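When the Grip Holds Too Well: Lessons From a Torn Box

Turnaser Quarterly, 2 August 2025

For most of the spring, the bench trials at the Sterkembridge handling laboratory produced the kind of results that fill a progress report without much comment. Operators carried out everyday packing and sorting tasks with hand-held two-finger grippers, and the recordings were used to prepare the control software for the Gellar arm. Boxes were moved, small household goods were put in and taken out, and the error log stayed short.

In March the log recorded a fault that the laboratory had not planned for. A Gellar arm, working from the newly prepared software, closed on the wall of an open cardboard box and did not let go. The task called for the arm to pull the box a short distance toward itself and release it. The pull was completed. The release command was sent and acknowledged, and the fingers remained shut while the arm began its return to the rest position. The box was lifted from the bench, the wall gave way at the fold, and the contents fell to the floor.

There were no injuries. An operator was standing inside the marked area at the time, having stepped forward to clear a fallen item from the previous run, and the box passed close to the operator's shoulder. For that reason the laboratory classed the event as a safety matter and suspended all powered trials the same afternoon.

The first explanation offered was mechanical. The Long finger pads fitted to the arm had been replaced a short time before, and it was suggested that the new pads had bound against the linkage. The arm was taken down and the pads were inspected. No binding was found, and the fingers opened freely under manual control in every position tested.

The second review turned to the software, and here the cause became clear. The controller judged whether the fingers had opened by reading the position of the motor and comparing it with an expected value. That value had been set using rigid objects. Cardboard behaves differently. It compresses under the pads, springs back unevenly, and frays where it has been gripped before. On a worn wall, the fingers could close farther than the controller expected, and a partial opening was then read as a full one. The controller reported a completed release and moved on to the next step with the wall still held.

The laboratory repeated the motion 300 times under reduced force, using boxes in various states of wear. The false report appeared in 84 of those runs. With new boxes it did not appear at all, a fact that explains why the acceptance tests had given no warning. Those tests had been carried out with fresh stock, taken flat from the supplier's bundle and folded the same morning.

A second failing concerned procedure. The marked area around the bench was meant to be empty whenever the arm was under power. In practice, operators had grown used to stepping in between runs, and the pause between one run and the next had been shortened to save time. The light that signaled a live arm was mounted on the far side of the bench, where a person bending to reach the floor could not see it. None of this caused the fault, but all of it increased the possible harm.

Turnaser has adopted the following changes at Sterkembridge and has advised other users of the Gellar arm to consider them. A release is now confirmed by two separate readings, motor position and pad pressure, and the arm may not travel until both agree. Travel speed after any release is limited to 70 percent of the earlier setting. The pause between runs has been restored to 6 seconds, and entry to the marked area now requires the operator to switch off the arm at the bench.

The range of test materials has also been widened. Worn and torn boxes, formerly thrown out at the end of each week, are kept and returned to the bench. Hand-held sessions now include gripping a box by a damaged wall, with ordinary mixed goods inside, so that the software is prepared on the conditions it will meet in use. Powered trials resumed once the first set of these recordings had been reviewed. The laboratory will publish its release data, including failed runs, in the next technical supplement.
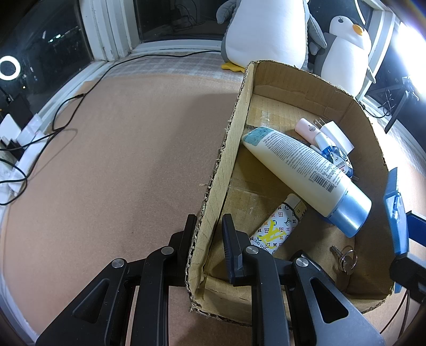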